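Equipment planning group - minutes
September meeting, start 2:00

1. Last minutes
Agreed, no changes.

2. Arm purchase
Two quotes in. Mareo cheaper up front, but service contract is extra and spare fingers are only sold by the full set. Plinitier dearer, 4 years cover included. Long talk about lead time. Mareo says 60 days, Plinitier won't commit until the order is placed.
No decision. Both to be asked for a price on two arms plus a spare gripper.

3. Budget
Nearly 100 hours of compute left on the Ternwood account, not enough to get to year end if we keep running kitchen jobs at this rate. Options: top up now out of the equipment line, or hold the second workstation till spring. Leaning to top up. Finance want it in writing before the next meeting.
Furniture for the real test room still unpriced. Need cabinet sizes first, see item 4.

4. Simulation before buying
Agreed to keep testing in the simulated room before any hardware order. Points raised:
- tile and wood surfaces stay in, both wanted in the real room too
- reach past cabinet fronts to be checked with both arms, not just one
- low light runs to continue, the camera choice hangs on them
- Potgieter scene pack licence runs out soon, renew for 2 seats only
- glass and other see-through items: seperate list to be drawn up, may change which depth camera we budget for

Views from the simulated room, the last with both arms showing:

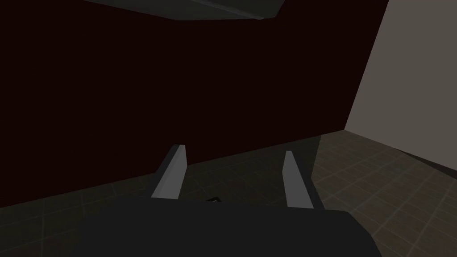
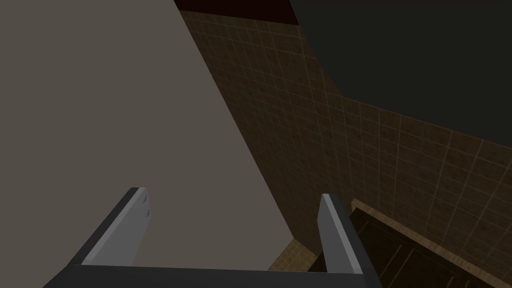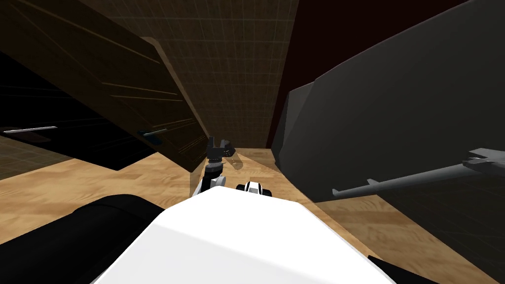 5. Actions
- go back to Mareo and Plinitier for matching quotes
- compute top-up request to finance, in writting
- cabinet sizes out of the sim model, pass to whoever prices the furniture
- renew scene pack

6. AOB
Store room shelf still not up. Carried over again.

Closed 3:10. Next meeting same time, room to be confirmed.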